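Clareo Reader Reviews: Set-up Guide
Section 4. Writing and posting a book review

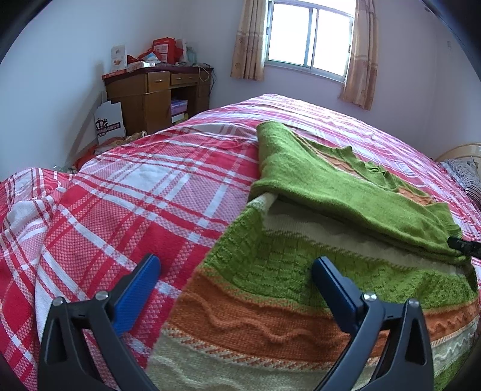

Striped sweater on a plaid blanket.

This section covers reviews written by members of a Clareo reading group. It assumes that you have already created a member account (Section 2) and joined at least one group (Section 3). If your group's pages are kept on Hostside, your organiser will have given you a separate sign-in address. Use that address for every step that follows.

Last revised March 21, 2021.

4.1 Finding the right edition

1. Sign in and choose Books from the top menu.
2. Type the title or the author's surname in the search box. Leave out "The" or "A" at the start of a title.
3. Choose the edition you read. Hardback, paperback, large print and audio editions are listed separately.
4. Check the publisher's name on the edition page. Older novels are often listed several times under different imprints.
5. Press Review this edition.

Note: Reviews of different editions are shown together on the main page for the book, but the page references in your review stay with the edition you chose. A reference to page 641 of a large print copy will mean nothing to someone with the ordinary paperback.

If the book is not listed, press Suggest a title and fill in the short form. New titles are normally added within 2 working days. You can write your review in the meantime and keep it as a draft.

4.2 Writing the review

1. Enter a heading. The heading may be up to 30 characters long, including spaces.
2. Enter your review in the large box. Leave a blank line between paragraphs.
3. To quote from the book, select the quoted words and press Quote. The passage will be set in from the margin when the review is posted.
4. Choose a period and place from the two lists if the book is a historical novel. Both may be left blank.
5. Choose a star rating. Half stars are allowed.
6. Press Save draft.

Caution: The review box does not save as you type. If you leave the page before pressing Save draft, your text will be lost. Members who write long reviews may prefer to use a word processor and paste the text in when it is finished. Pasting removes italics, so titles of other books will need to be put back into italics by hand.

4.3 Marking spoilers

Any passage that gives away the ending, the death of a main character or the identity of a culprit must be marked.

1. Select the whole passage, from the first word to the last full stop.
2. Press Hide. A grey bar appears beside the passage.
3. Press Preview and check that the passage is covered.
4. Press the covered passage once to make sure it opens.

For a series, anything that happens in an earlier volume counts as a spoiler if it would spoil that volume for a new reader. In the Vernard novels, for instance, the marriage at the close of the first book should be hidden in reviews of all the later ones.

Note: Headings cannot be hidden. Keep plot details out of them.

4.4 Advance copies

If the publisher or author sent you the book free of charge, you must say so.

1. Tick Advance or free copy below the star rating.
2. Choose the source from the list. For books from Mogensen, choose Publisher.
3. If the book is not yet on sale, enter the publication date. The review will be held until that day.

Caution: Do not quote from an uncorrected proof unless you have checked the wording against the finished book – sentences are often changed, and sometimes whole chapters.

4.5 Posting and correcting

1. Open My drafts and choose the review.
2. Read it through in Preview.
3. Choose who can see it: Group only or All members.
4. Press Post.

You may correct a posted review for 22 days. Open it, press Edit, make your changes and press Post again. The date shown will be the date of the first posting. After that time the text is locked, but you can still add a note at the foot.

A review that has been changed from Group only to All members cannot be changed back. To withdraw it, press Remove and post a new one to the group.

4.6 If something goes wrong

The Post button is grey: a star rating or a heading is missing.

Quotation marks appear as odd symbols: the text was pasted from an older word processor. Delete the marks and type them again in the review box.

The review is under the wrong book: do not remove it. Write to Hendrik Gumede on the help desk, giving the heading of the review and the title it should be under, and it will be moved with its comments.

A comment on your review is abusive: press Report beside the comment. Reports are read by Annatjie Botha, who looks after the members' pages.

Section 5 explains how to set up a reading list and share it with your group.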